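Spent most of last May emptying my parents' garage and I've been meaning to write down what I learned about getting rid of things. Thread, in no particular order.

Start with paper. I know everyone says to leave it for last. We had 16 boxes of it and as long as they were stacked by the door we couldn't get to anything else. Once the paper was out we could walk to the back wall.

Most of the paper was bank statements and appliance manuals. I kept tax returns for the last seven years, anything with a deed or title on it, and letters. The rest went to the shredding truck that comes to the Gallagher branch library. They take four boxes per car, so it was several trips.

Check inside the manuals before you toss them. My mother used them as files. The dishwasher booklet had the warranty in it and also my vaccination card.

Paint: our county won't take liquid latex in the trash. You can dry it out with cat litter and leave the lids off. Oil paint has to go to the hazardous waste site, and they want it in the original can with a label you can read. Half of ours had no label. They took them anyway but I had to fill out a form.

Tools sold fast. I listed the table saw with Brosico, the consignment place off the highway, and it was gone the same week. They keep 30 percent and they do the hauling. I thought that was fair for a saw I couldn't lift.

Hand tools I sold myself in one lot for $115. I could have gotten more by splitting them up, but then I'd be meeting strangers in parking lots until fall.

Furniture was the hard part. Dark wood dining sets are worth next to nothing right now. Ours cost my parents $900 when they bought it and the best offer I had was "free if you deliver." It's in a cousin's basement. 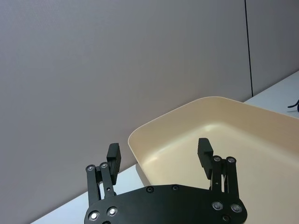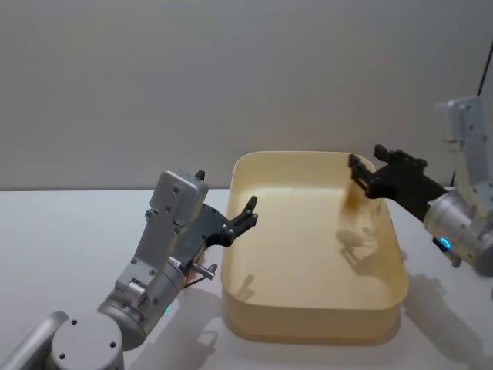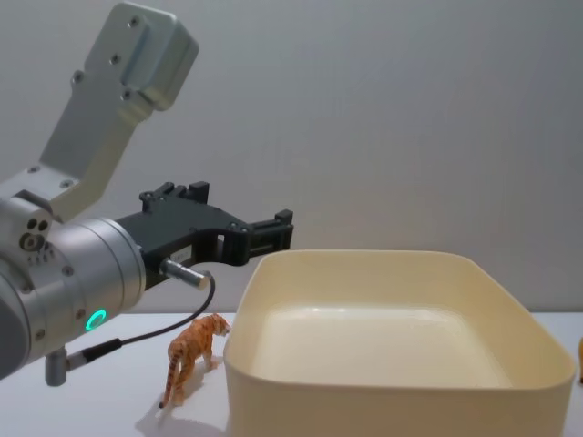
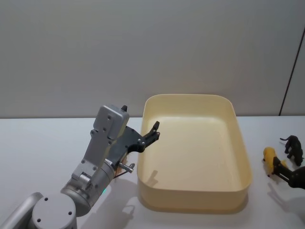 White tabletop and the yellowish bin, second and fourth.

Back to the garage. Bins. I bought a stack of clear ones with lids and I'd skip the biggest size next time. Filled with books they can't be moved by one person, and filled with anything light they just take up the shelf. The middle size is fine.

Label the short end, the side that faces out when it's on a shelf. I labeled the tops of the first batch and then stacked them. Did them all over again the next morning.

Christmas stuff: plug in every string of lights before you box it. Over half of ours were dead and had been moved between two houses that way.

Charity pickup — call early. Perunia Thrift was booked three weeks out when I called. They don't take mattresses, cribs, or anything with a tube screen. They do take single dishes, which surprised me, and they took all the flower pots.

The old TV cost me $20 to drop off at the electronics place. The guy there said to cut the cord off if you're storing one outside so people stop asking for it.

If you rent a dumpster, put down boards first. Ours left two rust marks on the driveway and Plukine, the rental outfit, said that was in the contract. It is in the contract. Page two.

Siblings: we each got a color of painter's tape and put it on what we wanted. Anything with two colors got set aside for the last day. There were fewer of those than I expected — a lamp, the good cooler, a box of slides.

The slides are at my place. I haven't looked through them yet. If anybody has used a mail-in scanning service and got their originals back in order, let me know which one.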